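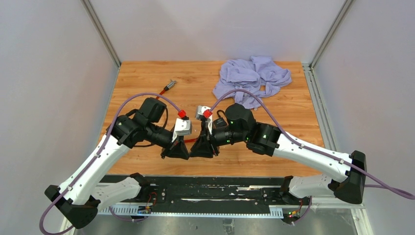 Kolska Krallenschleifer im Test: zwölf Wochen, zwei Hunde, ein Urteil

Vorweg: Ich habe das Ding selbst gekauft, 70 Euro, kein Testmuster, kein Rabattcode. Stand 27.06.2018, falls sich am Preis inzwischen was getan hat.

Warum überhaupt schleifen. Krallenzange geht bei uns nicht mehr. Bei der Hündin letztes Jahr einmal ins Leben geschnitten, hinten links, schwarze Kralle, man sieht ja nichts. Hat geblutet wie verrückt, Blutstillpulver natürlich leer. Seitdem verschwindet sie unters Bett, sobald die Schublade aufgeht. Also zur Tierarzthelferin alle paar Wochen, was auch Geld kostet und Nerven. Dann im März den Kolska bestellt.

Zu den Hunden, damit man es einordnen kann: Hündin, Labradormix, neun Jahre, dicke schwarze Krallen. Und ein Terrierrüde, knapp drei, helle Krallen, wenig Geduld. Wer einen Windhund oder einen Chihuahua hat, bei dem mag das alles anders aussehen.

Lieferumfang

Gerät, Ladekabel (USB, Netzteil nicht dabei), zwei Schleifaufsätze, eine Schutzkappe mit drei Öffnungen, Anleitung. Die deutsche Anleitung ist eine Seite lang und zum Teil unverständlich. "Kralle nicht verweilen lassen" – gemeint ist, dass man nicht zu lange auf derselben Stelle bleiben soll, weil es heiß wird. Das hätte man ruhig fett drucken können. Ist nämlich der wichtigste Satz überhaupt.

Lautstärke

Auf Stufe 1 leise. Wirklich. Etwa wie eine elektrische Zahnbürste, eher weniger. Stufe 2 ist ein anderer Ton, höher, so ein Sirren. Der Terrier hat beim ersten Mal die Ohren angelegt und ist gegangen. Der Labi war es egal. Vor dem Kolska hatte ich geliehen den Flisow von Su-chen Tai, die bei uns in der Hundegruppe ist, und der war deutlich lauter, klang nach Zahnarzt. Dafür mehr Kraft, dazu unten mehr.

Gewöhnung

Bitte nicht auspacken und loslegen. Hab ich beim Terrier gemacht, war dumm. Danach nochmal von vorn:

Gerät ausgeschaltet hinlegen, Futter daneben. Paar Tage.
Gerät an, liegt nur da, Futter.
Ausgeschaltet an die Pfote halten. Futter.
Angeschaltet, Rückseite an die Pfote, damit er die Vibration kennt.
Eine Kralle, eine Sekunde, Schluss. Leberwurst.

Hat beim Rüden fast drei Wochen gedauert. Bei der Hündin länger, die hat ja die Vorgeschichte. Heute geht bei beiden eine Pfote am Stück, manchmal zwei. Alle vier in einer Sitzung schaffe ich nur beim Labi, und auch nur nach einem langen Spaziergang.

Schleifleistung

Kommt drauf an. Helle, dünne Krallen: prima. Spitze rund gemacht in wenigen Sekunden, keine Kanten, keine zerkratzten Oberschenkel mehr. Bei den dicken schwarzen Krallen braucht man Stufe 2 und Geduld. Der Motor geht hörbar in die Knie wenn man drückt. Man soll ja auch nicht drücken, aber ein bisschen mehr Reserve wäre schön. Der Flisow hat da einfach durchgezogen.

Was gut ist: man nähert sich langsam. Immer nur ein Hauch, dann draufschauen. Bei schwarzen Krallen wird irgendwann in der Mitte ein dunkler, etwas weicherer Punkt sichtbar, da ist Schluss. Mit der Zange habe ich den Punkt nie rechtzeitig gesehen. Seit März kein einziges Mal Blut.

Wolfskrallen gehen, aber die Schutzkappe muss dafür runter, weil man sonst nicht rankommt. Vorsicht mit langem Fell, das wickelt sich in Sekunden um die Welle. Trick von Greer Kinnear, die Spaniels hat: alten Nylonstrumpf über die Pfote, Krallen durchstecken. Sieht bescheuert aus, funktioniert.

Akku

Laut Packung zwei Stunden. Habe ich nicht am Stück gestoppt, wer schleift schon zwei Stunden. Im Alltag lade ich alle paar Wochen. Nervig: es gibt keine Anzeige, wie voll er ist. Das Lämpchen ist rot beim Laden und danach grün und im Betrieb gar nichts. Einmal mitten in der dritten Pfote leer. Während des Ladens läuft er auch nicht.

Aufsätze und Reinigung

Der erste Schleifaufsatz war nach acht Wochen glatt. Für zwei Hunde ok finde ich, aber Ersatz kostet 12 Euro für 2 Stück und ist nicht überall zu kriegen. Fremde Aufsätze passen nicht, hab einen von Drummond probiert, Schaft zu dick. Ärgerlich, das müsste nicht sein.

Der Staub. Darüber schreibt keine Packung. Riecht verbrannt, liegt überall, setzt sich in die Kappe. Am besten draußen machen oder ein altes Handtuch drunter. Kappe mit einer Zahnbürste ausputzen, das Gerät selbst nur feucht abwischen, wasserdicht ist es nicht. Bei empfindlicher Nase Maske auf. Ich huste sonst.

Verarbeitung

Gehäuse Kunststoff, liegt gut in der Hand, auch in kleinen Händen. Schalter etwas schwammig und genau da, wo der Daumen liegt – ich bin zigmal aus Versehen auf Stufe 2 gekommen, mitten an der Kralle. Beim Terrier gleich wieder Theater. Einmal runtergefallen auf Fliesen, hat es überlebt, die Kappe hat seitdem einen Riss, hält aber noch.

Für wen nicht

Wenn die Krallen schon viel zu lang sind, bitte erst zum Tierarzt oder zur Groomerin und kürzen lassen, dann zuhause dranbleiben. Millimeterweise runterschleifen bei überlangen Krallen ist für alle eine Qual. Und bei eingerissener oder blutender Kralle sowieso in die Praxis, da hat kein Schleifer was dran zu suchen.

Auch nichts für Leute mit sehr großen Hunden, denke ich. Angus Laing hat ihn an seinem Wolfshund ausprobiert und nach der ersten Pfote aufgegeben. Der nimmt jetzt einen mit Kabel.

Plus

leise auf Stufe 1
kein Blut mehr
leicht
Preis geht in Ordnung

Minus

schwach bei dicken Krallen
keine Akkuanzeige
Schalter blöd plaziert
nur eigene Aufsätze passen
Anleitung

Würde ich ihn nochmal kaufen? Für den Terrier sofort. Für die Hündin allein hätte ich wohl den Flisow genommen und das Sirren in Kauf genommen. Für beide zusammen ist der Kolska der Kompromiss, mit dem hier alle leben können. 3,5 von 5 Pfoten.

Nachtrag: Es wurde gefragt ob er auch bei Katzen geht. Keine Ahnung, hab keine. Cameron Morrison schreibt in den Kommentaren, bei seinem Kater ging es auf Stufe 1 ganz gut, allerdings nur im Halbschlaf und nur vorne.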